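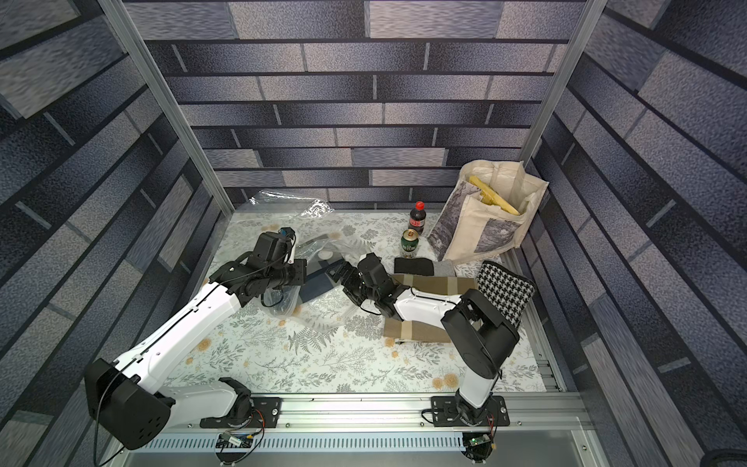

A pattern is a shape, or a group of shapes, that is repeated in an orderly way. Patterns are printed on walls, curtains, clothes, wrapping paper and many other things in a home or a school. Some patterns are copied from things that people build, and others are copied from things that grow. The walls behind this table carry a pattern of bricks in navy, slate blue and speckled pale gray, and the white tablecloth carries ferns, leafy branches and small pale orange flowers. The bricks and the ferns were printed, so the wall covering did not need a bricklayer and the cloth does not need a gardener.

The Brivetti Pattern Room has prepared these pages for readers in the elementary grades. Words in the list at the end may be new to you.

What is a repeat?

A designer does not have to draw every leaf on a long piece of cloth. The designer draws one section with great care. This section is called the repeat. When the cloth is printed, the repeat is placed again and again, side by side and one above another, until the cloth is full.

The edges of the repeat need special attention. If a stem leaves the right side of the drawing, the rest of that stem must come in on the left side at the same height. When this has been done well, your eye travels over the join without stopping. When it has been done badly, you will notice a line or a broken leaf.

A repeat may be smaller than a postage stamp or taller than a child. Large repeats are often harder to find. Look for one unusual detail, such as a bent twig, and then search for the next place where the same bent twig appears. The space between the two shows you how far the pattern travels before it begins again.

Why are the bricks staggered?

In a real wall, bricks are usually laid so that the joints in one row do not line up with the joints in the next. We say that the bricks are staggered. A wall built in this way is stronger, as each brick rests on parts of two others and helps to hold them together.

A printed brick wall holds nothing up. The printer could place the bricks in any order at all. Designers still tend to stagger them, because this is how we expect bricks to look. They also print thin lines between the bricks to stand for the mortar, or grout, that fills the gaps in a real wall. On the printed back wall at the top of this page, these lines are dark.

Speckles can help too. Real bricks and stones are seldom one flat color. A few specks of a lighter or darker shade can make a smooth sheet look rough, although it would still feel smooth under your finger.

Patterns from plants

Leaves and flowers have been used in decoration for a very long time, in many parts of the world. Ferns are a favorite of designers. A fern leaf, called a frond, is often made up of many small leaflets along a stem, so it is almost a pattern before anyone draws it.

Plant patterns are often made to look scattered. The stems lean in different directions and the flowers seem to have landed by chance. This is called a tossed pattern. It still has a repeat, and it takes a good deal of planning. A tossed pattern is useful on a tablecloth, where people sit on different sides and no one should have to see every flower upside down.

How does color get onto the cloth?

There are several methods. In block printing, a shape is carved into a block, the block is covered with color, and it is pressed onto the cloth by hand. In screen printing, color is pushed through a fine mesh. Parts of the mesh are closed so that no color can pass, and the open parts make the shape. A separate screen is normally used for each color. A cloth with 5 printed colors would therefore need 5 screens, and each one must line up with the others. Digital printers work differently. They place tiny drops of ink on the cloth and do not need screens.

Nantana Ruangrit teaches block printing in the Pattern Room each September. Her pupils begin with a square of plain cotton and a block carved with a single leaf. They print the leaf 16 times, in four rows of four. Then they print a second square and turn the block a little each time. The two squares are hung next to each other for the class to compare.

Something to try

Fold a sheet of paper in half, and in half again, and open it. You now have four boxes. Draw the same simple leaf in each box. On a second sheet, draw the leaf so that part of it crosses a fold. Decide what the other boxes must contain for the pattern to continue.

Words to know

Frond: the leaf of a fern.
Grout: the material that fills the gaps between bricks or tiles.
Repeat: the section of a pattern that is printed again and again.
Staggered: placed so that the joints in one row do not meet the joints in the next.
Tossed: arranged to look scattered.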